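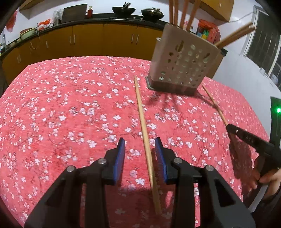
Nassoro Langat wrote in to ask why her chopsticks smell musty when she washes them every single night and puts them straight in the holder. Well, that last part is probably your answer, Nassoro! Wood likes to dry lying down with air on all sides, and a bundle standing tight together stays damp at the bottom for ages (mine certainly did, the whole first year we had the Tlapale set).

So now I spread them on a dish towel after supper and leave them until morning, and only then do they go into the holder, thin ends up. A holder with plenty of holes helps a lot, but please do take it apart and wash the base too. I was horrified by what I found under mine in March.

Never soak them. A quick wash with warm soapy water, a wipe along the grain, done. If a pair feels rough, a little fine sandpaper and a drop of food-grade mineral oil will bring it back nicely, though I toss any that have cracked or gone dark at the tip.

And if you have a drawerful like I did (73 sticks, and yes, an odd number!), match them up on the tablecloth some evening and let the singles go. They make very good seedling stakes.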